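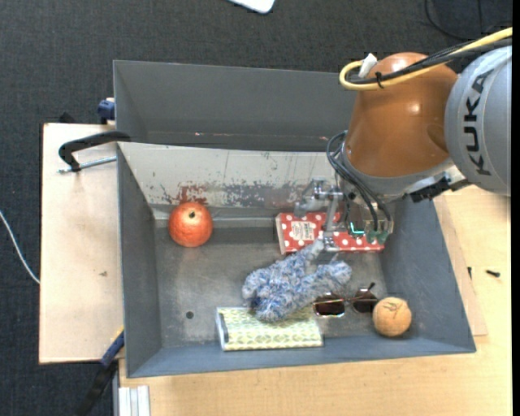 How many demonstrations do we need before training is worth the computer time?
For picking from one bin with mixed things in it, we now plan for 3000 accepted demonstrations. With fewer than that, the first policy in December learned the approach well and the closing of the fingers badly.

2023-04-13, notebook of the teleoperation bench, Prandby

Count this morning before start: 2541 accepted episodes in the Kustusine set. Rejected ones are kept in their own folder and are not in this number. Please do not delete them, Piret wants them for the failure labels.

Operators: Kazimiera Urbańczyk before lunch, me after lunch. Rupert Danzer was at the safety stop in the morning, Teresa in the afternoon.

Setup notes. The arm is the KUKA, the bin is the grey metal one, held with the blue clamps. I checked the clamps before we began and tightened the one at the upper left, because it had moved a little since the last session. If the bin moves, the wrist pose in the old episodes does not agree with the new ones, and we find this out only much later. I have drawn a pencil line on the board along the bin wall. If you see a gap between the line and the wall, stop and write it here.

Objects for this round: the orange-red fruit, the red box with white dots, the fuzzy blue and white thing, the flat package with the leaf pattern, the sunglasses, the tan-orange ball. They go in by hand without order. Do not arrange them nicely. Miłosz has the habit of leaving space between everything and then all the grasps look the same, so in the last batch the policy had never seen two objects touching.

What we observed in the morning

The fuzzy thing is the hardest to teach. Kazimiera's way is to go down slowly over one of the narrow parts, stop just above it, then close and wait one second before lifting. My way was to go for the thick middle. Her grasps held more often. In the middle the fingers close on a lot of soft material, and the gripper reports a good grasp when it is only squeezing the fluff. We agreed that from now on both of us use her way. Two operators with two styles is what made the December data so confusing, and I do not want to repeat it.

When the soft object lies over the flat package, always take the soft object first. Kazimiera tried once to pull the package from under it, and it went well, but we rejected the episode. It is a clever move and I think the network would copy only half of it.

Sunglasses: come in across the bridge, low force. I lowered the force limit on the master side before lunch and forgot to write the old value. Teresa found it in the log and it is now on the label under the pedal.

Flat package near the wall: the finger must go between the package and the wall, and the wall is sloping, so the operator feels contact too early and thinks it is the package. With the force feedback turned up this is worse. I would like to try one short session with the feedback off for the Z axis only. Rupert does not agree, he says that then we will scratch the bin even more than now. We will discuss it with Akedon, it is their controller.

Afternoon

There was a delay between the hand controller and the arm, at first I thought it was my hands being tired. Measured with the Tesfamariam logger: 182 ms at the worst moment. In the morning nothing like this was in the log. Teresa closed the live preview on the second computer and the delay went away. So, the rule for now is no preview during recording. I marked all the episodes from the bad period with the tag "lag" and did not accept them. It is a pity, a few of them were very nice.

After the restart I repeated the ball and the fruit. These two are easy and we probably have enough of them already. Whoever records next, please begin with the flat items and the sunglasses while you are still fresh, and leave the round ones for the end of the session.

Hand guiding: we also tried to teach the approach by pushing the arm directly, with the teach button held. For the big motion over the rim of the bin it is more comfortable than the remote controller. For the last few centimetres it is not good, as your own arm hides the fingers and you have to lean over the table to look. Also the hoses at the wrist pull on the tool a bit when you rotate it far, and with your hand on the arm you correct for this without noticing, so the recorded motion has a small wave in it. I saved nearly 3 minutes of this under "guided_test" so that Miłosz can look at the wave. It should not go into the training set.

To do
Ask Akedon about feedback per axis.
Piret: the colour of the accept and reject pedals is the same, can we put tape on one?
Check the cable tie where the black cables go along the yellow one, before any session with much wrist rotation.
Copy today's episodes to the server, the local disk is getting full. Kazimiera has started it, please look in the morning whether it finished.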